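Gripper swap in the garden scene, part two

Last month I left the parallel gripper comparison half done. The Clamgate fingers had been through the full set of runs in simulation and the Mowat fingers had not, because the Mowat model arrived with its collision meshes in the wrong units. I have since rescaled them by 1,000, checked the inertias by hand and run the lot again. February went on this, mostly in the evenings.

The setup is unchanged. Both grippers are driven by the same Brumitz controller build, with the same gains to start with, and the wrist view is rendered at each control step. The background is the outdoor garden I have been using since the autumn: lawn, stepping stones, slat fence, white house to one side. I picked it for the lighting and the busy greenery. Foliage gives the pose estimator far more trouble than a plain wall does, and I wanted the trouble.

Total attempts across both grippers came to 2,669. Of those, 2,066 ended with the fingers closed on the target and the target still held after the lift. I count a slip during the lift as a failure even if the part stays between the fingers. The controller log treats it as a success, so anyone comparing against Covia's default scoring script will get a higher figure than mine.
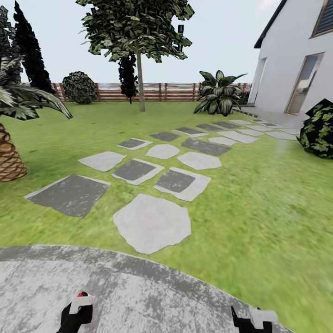
Most of the difference between the two sets came from the approach and very little from the grasp. With the Clamgate fingers the closing motion is symmetrical to within the solver tolerance. The Mowat linkage has a small lag on one side, which I first took for a rendering offset. It shows up in the joint positions too, so it is in the model. Whether the hardware does the same I can't say until I have one on the bench.

The lag matters when the target is light. The leading finger touches first, pushes the part sideways, and the trailing finger closes on an edge. Dropping the closing speed by half cured most of it and made each cycle noticeably longer. Raising the contact damping also helped, but then the heavier parts felt glued down, and I went back to the original value.

Pose estimation was worse over grass than over paving for both grippers. The lawn texture has long streaks in it and the feature tracker likes to latch on to them. The flagstones are better, the dark square pavers better again, probably thanks to their light borders. I tried masking out everything green, which removed the bad features along with a good many useful ones on the shrubs. A depth cut-off did the job more cleanly.

There were 49 runs I threw away. All of them had the solver blow up on first contact, with one finger sunk into the target and the part then leaving at speed. Halving the physics timestep stopped it. They are not in the totals given earlier.

Still to do: repeat the light parts with force control in place of position control, and fix the Covia exporter so that it stops dropping the finger names. The config files are in the usual folder. If you pull them, note that the Mowat file now expects metres.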